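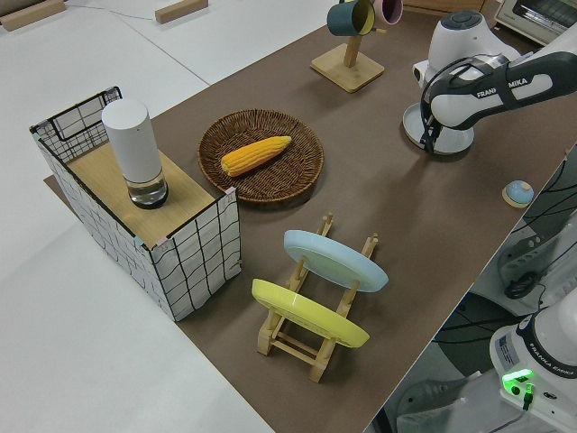

The table with the rack, the tray and the mug stand, arm base at upper right.

Lists > shared-workshop > Two-arm table > Re: plate handling, second try

Hello all,

I answer to the message of Clementina below, and I add what I have learned on the table since then.

On Feb 14, 2024, Clementina Moreira wrote:
> Before you change the fingers again, please tell us how the objects
> are arranged. I tried the Brinberg script at home with my own plates
> and it failed each time on the rim. Is the covering on your table
> flat? And do you use one arm or two for the plate?

The covering is flat. I fixed the brown surface again on Monday, because one corner was rising and the height was wrong by a few millimeters there. After this I measured the table height at the four corners and wrote the new values in the Quintela folder, file 246. Please do not use the older file 146, it has the wrong offset.

For the plate I use two arms. One gripper takes the rim from the side and the other waits open above the table. I tried also with one arm only, but then the plate turns a little when the fingers close, and the script loses the position. 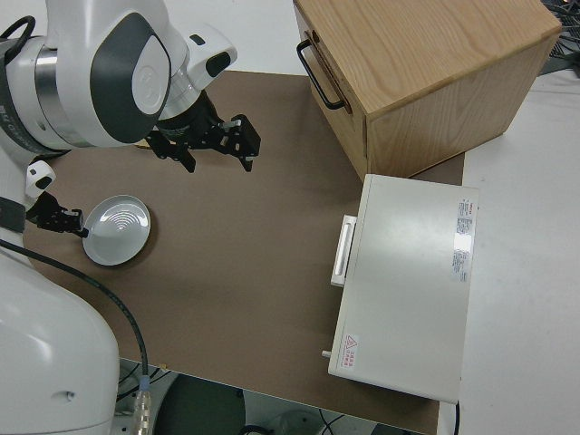

Lower gripper on the rim, upper gripper open.

The closing speed is the thing that I would ask you to check first, Clementina. In the script from Brinberg it is set to 4000, and in my opinion this is too fast for a smooth rim. I put 2346, which I found by trying many values in one evening, so I cannot give you a theory for it. With softer finger pads you can maybe go higher.

The second point is the approach. I open the fingers fully before the arm goes down, and I stop the arm above the table for a moment. If the fingers are still opening during the descent, one of them can push the plate away. A plate lying flat gives very little space under the rim, so a small error in height is enough to fail.

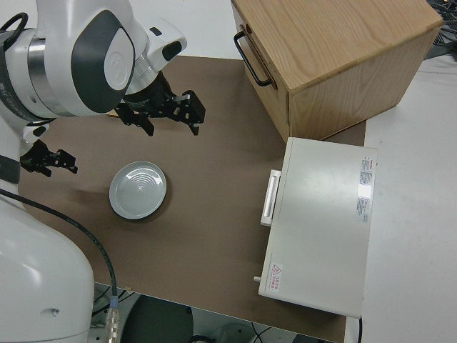

Clementina Moreira wrote to me also by private mail, and she allows me to copy it: "I would not trust the stop above the table. On my arm the stop makes a small vibration, and this is worse than a slow movement without a stop. Did you try to make the whole descent slow?"

I tried it only two times, so I do not want to say much. It worked one time and failed one time. The vibration I do not see on our arms, but they are heavier than hers and fixed to a stiff table, and this can be the difference. If somebody has the Clovach mount at home, please make the same test and write the result to the list.

About the calibration: we do it again each time when the oven or the wooden cabinet was moved. The script knows them as obstacles with a fixed position, and it does not check if they are still there. I lost one whole afternoon with this in July, and I would like that others do not repeat it. The position of the mug stand is less critical, if the elbow of the arm stays high. 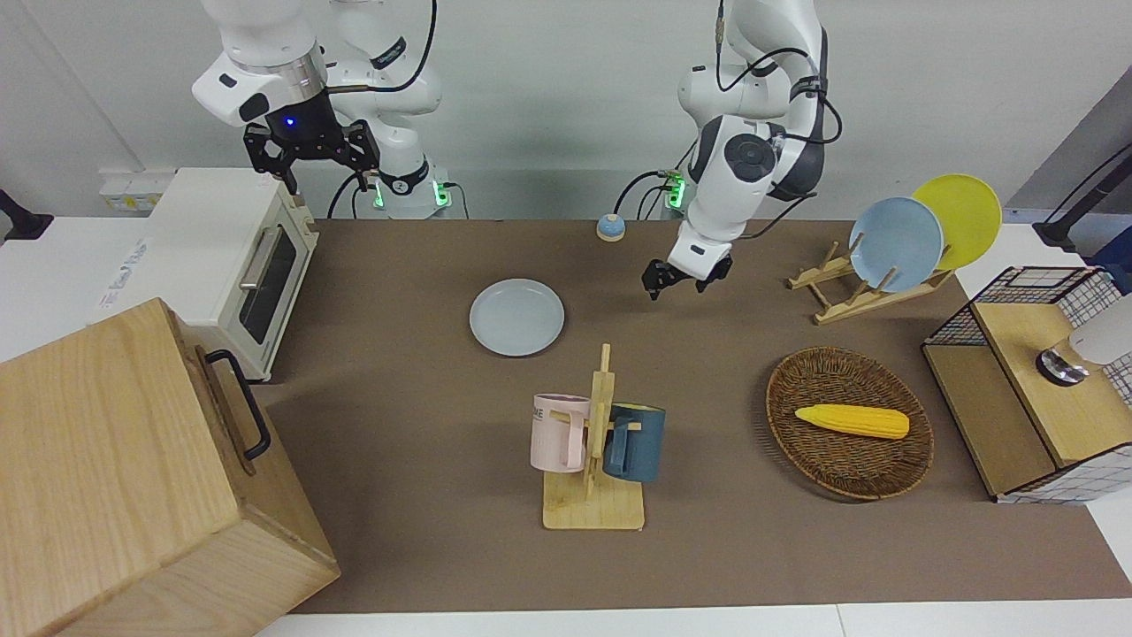 The next step is the rack. To put a plate standing between the pegs is much more difficult than to take it from the table, and at present I start the movement with the plate already in the fingers. When this part is stable I will join it to the first one. The corn and the mugs I leave for later.

I have two questions for the list:

1. Does the Motbridge driver allow to read the finger force during the closing, or only after it? The manual is not clear for me.
2. Has somebody a good way to mark the zero point on the table, which does not come off when we clean?

I am in the workshop again on Saturday morning - who wants to try the new values on the arms can come.

Thank you, and sorry for the long message.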